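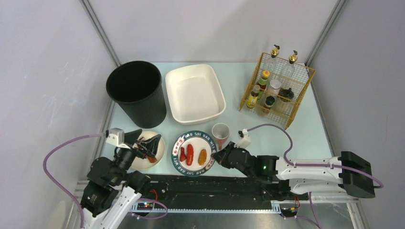 A robotics club that doesn't compete is just a shop class with better parts, one parent wrote to me in October, and the kids know it. Two other parents were copied on the message, and I think at least one of them agreed.

I have run the robotics elective at Killora for long enough to have been on the other side of this. We used to go to the Woso meet every year. We built a wheeled machine, it drove around a mat pushing foam blocks, and we came home with a ribbon or without one. When we stopped going, I gave the students a short explanation and the parents an even shorter one, and I owe both groups a better one.

My view is that a school our size should drop the yearly competition and give students one ordinary job to work on for a long time. Ours is setting and clearing a kitchen table. There are two arms on a rail, a tabletop, a wastebasket, a baking dish, some plates, and a wire basket full of oil dispensers and jars. The students work on getting an arm to close on a thing, lift it, and put it where it was supposed to go. That is the course, and it sounds thin when I say it at open house.

Let me start with what the meet did well. It gave us a date, and students who would never finish anything finished that. It gave them a reason to stay late and it put them in a gym with other students who liked the same things, which matters a lot if you are fourteen and there are only a few of you in your building. I miss the bus ride home. A student who had hardly talked all fall would explain gear ratios to the row behind him for an hour. I haven't found anything that replaces that, and I would be suspicious of a teacher who claimed to have.

But look at how the hours went. The Woso rules came out, and we had 8 weeks. The first of those went to reading the rules and arguing about them. The last went to packing, battery problems, and the display board, which was scored. In between, the two or three students who already knew how to build did the building, since there was no time for anyone else to be slow. The rest cut foam, made the board, and kept the notebook. I told myself those were real jobs. The notebook was a real job. The student who kept it for us one year wrote better engineering notes than I do, and she finished the season without ever having driven the robot or changed a line of its program.

I don't think that was unusual. I have talked to the people who run the program at Nuris, and they had the same split. They have more students and more money than we do, and they still had a small group around the machine and a larger group around the small group.

The table works differently for a dull reason, which is that it never gets finished. When one group gets the arm to pick up the plain white plate, there is another plate with a painted rim, and the two don't sit the same. When they can do plates, there is a small cup, and then there are bottles standing close together in a basket. A student who joins in January has missed a lot of work, but she hasn't missed the only part that counted. She can take one object and start there.

It also takes away the expert's advantage faster than I expected. Our best builder came in assuming that the job was mechanical and that he would be in charge of it. Most of the hard questions had nothing to do with building. Where should the fingers come down on a rounded thing? Should the arm come in from the side or from above? What does the camera on the wrist see when the gripper is right over the plate, and what does it miss? A quiet student who cooks at home was better at those than he was, and she was better at them in the first week. He took that badly for a while.

The method suits a mixed group too. A student drives the arm through the motion by hand controls, the motion is recorded, and the program learns from many of those recordings. If the student is careless, the recordings are careless. You can look at a poor result and trace it back to a day when somebody was rushing to be done before the late bus. I know of few assignments in a high school where sloppy work comes back to the person who did it in a form that clear, with no grade from me in the middle.

We run 4 groups, with 4 students in each. That's small enough that a missing person is noticed. Each group gets the table for a full session and has to leave it so the next group can start, with the objects in their places and the notes written up. They were terrible at this in the fall. A group would come in and find that the baking dish had been moved a hand's width, and an hour of recordings no longer matched anything. There was shouting about it, more than there ever was over a ribbon. By winter they had agreed on their own setup sheet, with a sketch of the table and a line for anything changed. I had tried to get teams to keep a sheet like that for years.

Now the objections, and I'll take the strongest first, which has to do with college. A competition result is easy to put on an application. "Worked on clearing a table" is not. I accept that this is a cost and that it falls on students whose families can't make up for it in other ways. What I can do is write a letter that says exactly what a student did, and I can do that now in a way I couldn't before. I used to write that a student was "a valued member of the team." I had to write it, as I often didn't know what else was true. I can now say that a student made the recordings for one object, found out why they were bad, threw them out, and made them again. Whether an admissions reader cares, I can't say. I would.

The second objection is money. Two arms cost more than a box of wheels and motors. That's correct for the first year. After that it gets closer, because the meet had an entry fee, a bus, a hotel for the years we went on, and a new set of parts each season for a new set of rules. The arms stay bolted where they are. We spend money on cables, and on dishes, which come from the thrift store. I would still tell a school with no budget to start with a single small arm and a cardboard box to pick things out of.

The third is that students need pressure, and that a room with no deadline goes soft. I half agree. The first year we went soft. By March, groups were spending whole sessions moving the objects around to see what looked good. So we now hold a demonstration in Sheikh Hall at the end of each semester, with the tables out and the doors open to anyone. No scores are kept. The groups have to run the arms in front of their families on objects they picked themselves, and they have to say beforehand what they expect to go wrong. That last rule is the one I would defend hardest. At the meet, students learned to talk to judges, and talking to judges meant hiding the weak parts. In the hall they tell you the weak part first, and then you all watch it together.

A grandfather asked one of our groups last semester why anyone would want a machine to do something he could do in five seconds. The student he asked said that he probably couldn't explain how he did it. Then she asked him to try, with a cup, and he got as far as "well, you grab it." They kept at it for a good while. I would trade a shelf of trophies for that conversation, and we do have a shelf, so I know what I'm trading.

There is one objection I can't answer well. Some students want to win something. They aren't shallow, and they aren't wrong to want it. A few of ours left for the Nuris team, and one of them told me plainly that our room was boring. For him it was. Working with the same plates and bottles week after week requires a kind of patience that not every teenager has or should be expected to have. If there were enough of us to run both programs I would run both, and I would send that student to Woso with a packed lunch and my good wishes.

There aren't enough of us. We have one room and one of me, from 4 in the afternoon until the building closes, and I have to pick. When I pick, I look at how many students had their hands on the controls in a given week. In the competition years the count was low, and I could have told you the names before the season began. This year it is everyone on the list, including two who signed up only because the ceramics class was full.

To the parent who wrote in October: your son is in the group working on the basket. The bottles are close together and the wires get in the way of the fingers. Ask him about the tall ones in the back.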